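Week 3: Table manners and who invented them

Most rules about eating began as ways to spot outsiders. Elbows, napkins, the tilt of a soup spoon – all of it sorted guests long before it kept anyone clean.

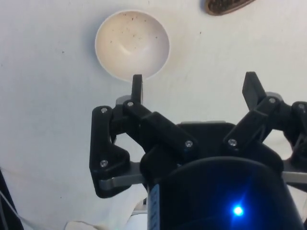
Fig. 3. White bowl on a white cloth, with crumbs.

Read Joly on shared dishes before the seminar. Roussel's reply is longer and crosser, so skim it. Essays are due in December, and yes, footnotes count towards the word limit.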